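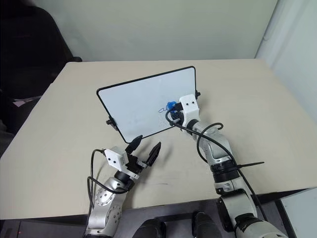 A small tabletop whiteboard needs a proper clean more often than a big wall board, as the same few inches get written on and wiped all day. A quick rub each evening takes off the ink but leaves a film, and after a while the film starts to show. Before you clean, check that the board can't swing on its stand. If yours has a black knob at each side like this one, tighten both by hand. Even a single blue squiggle is hard to wipe cleanly if the board tips away from you.

You will need a dry cloth, a second cloth that you don't mind getting damp, a bowl of warm water and a drop of washing-up liquid. I also keep a bottle of Plident board spray, but it is only for stubborn marks.

Step 1. Wipe the writing off dry, from the top down. Use light strokes and turn the cloth as it picks up ink. For single letters or a short line, something small and soft is easier to steer than a full-size eraser.

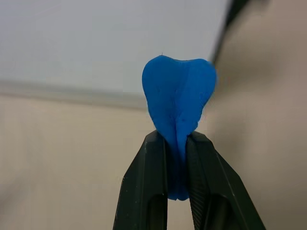 Blue and soft, with a broad top and a narrow lower end.

Step 2. Dip the second cloth in the water, wring it out hard and go over the whole face. Do the edges next to the frame last. Water that gets in behind the frame can lift the surface - I lost a Fultska board that way in February.

Step 3. Dry it straight away. If grey smudges are still there, write over them with a fresh marker, wait a few seconds and wipe again. The new ink loosens the old. 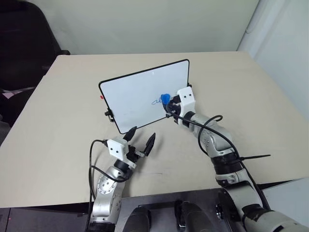 Wendy Entwistle writes that she skips the washing-up liquid altogether, as it leaves her boards streaky, and goes over them twice with plain water. I have tried it on one board and it works if the marks are recent. Old ones still need the soap. 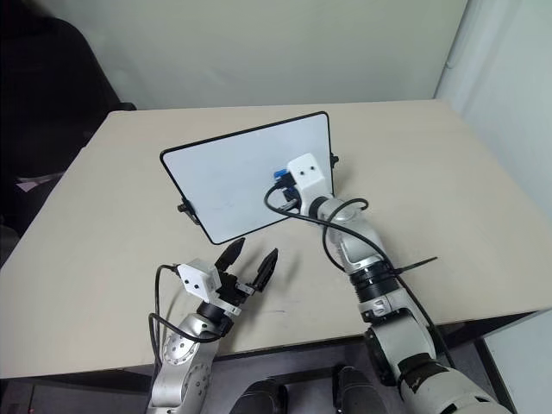 Zamodcombe, Jun 19, 2025

An addition to the steps, after a few questions. Faint grey smudges low down near the middle are common and do no harm. If you can read new writing over them, leave them until the next full clean. Please don't use a scouring pad, as scratches hold ink for good. A full clean every 28 days suits a board in daily use.

3,734 views
90 shares
2 comments

Cheetham
Step 3 worked on mine, though I had to go over the corner three times. Does it matter what colour marker you use?

Petra
I've always used black. Wring that cloth out well, mine dripped down the stand and all over the table!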